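Single-door refrigerator

A single-door refrigerator is a household appliance that keeps food cold in one insulated cabinet closed by one door. The type is common in small apartments, dormitories and offices. Compact models often hold less than 78 liters, and full-height models may reach 300.

Interior and base

The cabinet is usually divided by wire or slatted shelves, with a crisper drawer at the bottom for vegetables. Bins molded into the door liner hold bottles and jars. A dial sets the temperature.

Many households raise the cabinet off the floor. Bricks, boards and folded cardboard are all used for this purpose, as are metal stands.
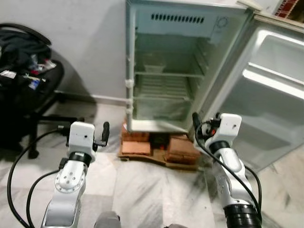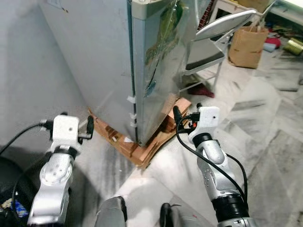
Refrigerators with material placed under the base.

Bence Hajdu
Contributing Editor, Household Appliances

Door finishes

Doors are sold in plain white, in metallic colors and with printed decoration, often of plants. Side panels are generally left plain.

Placement and care

The cabinet should stand level, with space behind it for air to move. A support that compresses under load, such as cardboard, should be checked from time to time. Shelves and drawers are removed for washing.

See also: Crisper drawer; Defrosting; Thermostat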